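Open afternoon at Futden: are the robots ready to do the chores?
Last updated: September

I went along to the Futden open afternoon with one question in my head, which was whether I will live to see a machine unload my dishwasher. Poppy Pearce and Tarek Sleiman ran the tour, and they put us straight in front of the simulator. The job on the screens was a shop-floor one: an arm, a tall gray enclosure on a table, and a black module with little indicator lights.

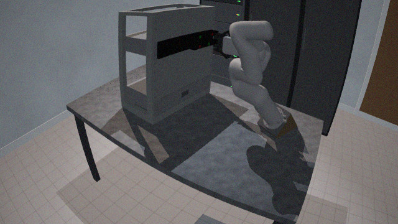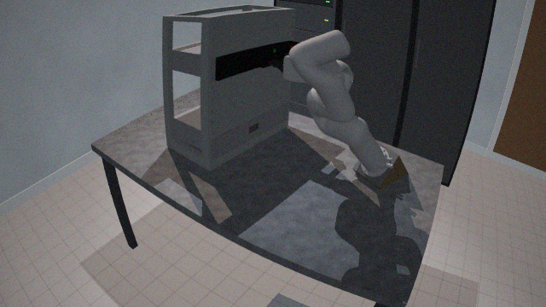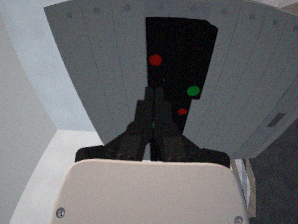

What the simulator is for

Everything gets rehearsed in software before a real arm is allowed near real hardware. Tarek told us they had run nearly 3,000 attempts at module handling, 800 of them in the last month alone, and I could have stood there all day (I more or less did!). What got me was how fussy the work is. A person lines up a long part by feel and a nudge of the wrist. The arm needs a good angle, a firm grip and a camera that can tell black fingers from a black part.

So, can they do chores yet?

Some of them, slowly. Poppy thinks racks and shelves will come well before kitchens, as a rack stays where you left it - my kitchen does not. Manee Yensuk, who came up from Requena with our group, asked about laundry and got a long, happy answer about towels being fine and fitted sheets being terrible.

The tour takes groups of 7 and includes coffee. Go early and ask to see the simulator first.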